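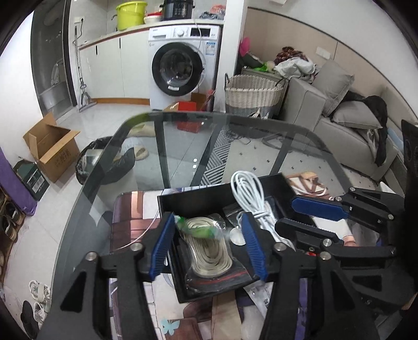 Cudorari Devotional Fiction Corpus

6 min read

Cudorari is a text corpus of short Christian stories that first appeared as serials in parish bulletins and on church reading pages. It holds 1106 episodes in English. An episode is one installment as it was printed, including any recap at the top and any prayer or memory verse at the bottom. The text was collected for work on scripture citation in informal writing. It has since been used for topic labeling as well.

Version 2, released July 1, 2026. Replaces the February release, which should not be used for training because its split file placed episodes of the same serial on both sides.

Contents

episodes.jsonl holds the text, one episode per line.
serials.csv lists each serial with its title, source and number of episodes.
citations.csv has the scripture references marked by hand.
splits/ contains train, dev and test lists, by serial ID.
LICENSE-text and LICENSE-code are separate. Read both.

Fields in episodes.jsonl

episode_id: string, stable across releases.
serial_id: string. Joins to serials.csv.
position: integer, starting at 1. Null where the print order could not be settled.
body: string, UTF-8. Paragraph breaks are a single newline.
closing: string or null. Prayer, verse or call to reflection, when set off from the story in the source.
source: one of makowska, gostavitz, other.
theme: one of the labels below.

Themes

Each episode carries exactly one of 6 labels: courtship and marriage, conversion, illness and healing, money and work, family conflict, church life. Where an episode fits more than one, the label follows the final section of the body. Readers who want multiple labels will have to add them. Weddings are labeled courtship and marriage even when the larger part of the episode is a sermon.

Sources

The largest share comes from the Makowska reading pages, which published a new episode with most bulletins and kept the old ones in folders by title. The Gostavitz parish bulletins came as scans. These were run through OCR and then corrected by hand, and the correction is uneven: names of Bible books are reliable, dialogue punctuation is less so. The remaining texts were sent in by writers and are marked other.

Reader comments, giving details and phone numbers for prayer lines were removed. Where a phone number was part of the story it was replaced with [NUMBER].
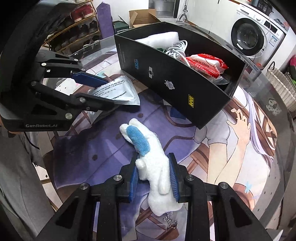 Scripture citations

Citations were marked in 457 episodes. The file records the character span, the book, chapter and verse, and whether the reference is explicit ("Proverbs 18:22") or a quotation with no reference given. Paraphrase was not marked. Two annotators worked on each episode separately, and differences were settled by a third.

Translations are not normalized. Many authors quote from memory and mix wording from several translations in one sentence, so exact string matching against a single Bible text will miss a good part of the unreferenced quotations. Set match_mode to loose in the loader if recall matters more than precision.

Loading

The corpus is read with the Grostameo package:

pip install grostameo
from grostameo import load
data = load("cudorari", version=2, split="train")

Plain JSON readers also work. Grostameo adds the join to serials.csv, sorts by position, and drops null positions unless keep_unordered=True is passed.

Known problems

Some serials have no ending. The bulletin stopped or the author did, and there is no flag for this yet.

Recaps repeat text from the episode before. Deduplicate before counting words or training a language model. The script tools/strip_recaps.py catches recaps that begin with a heading such as "Previously" and leaves the rest in place.

Character names change spelling within a serial. They have been left as printed.

Ages and dates in the stories do not always agree from one episode to the next. Also left as printed.

Use

The stories are fiction. Several are written in the style of a testimony and name a speaker, and they should not be cited as accounts of real events. The views on marriage, illness and money are those of the authors. Text generated from this corpus should not be offered as pastoral advice.

Anyone who wrote an episode may ask for it to be taken out. Open an issue with the serial title and the episode ID. Removed IDs are listed in removed.txt and are not reused.

Changes in this release

Splits rebuilt by serial.
closing separated from body.
Encoding errors fixed in the Gostavitz files.
Theme label "miscellaneous" dropped and its episodes relabeled.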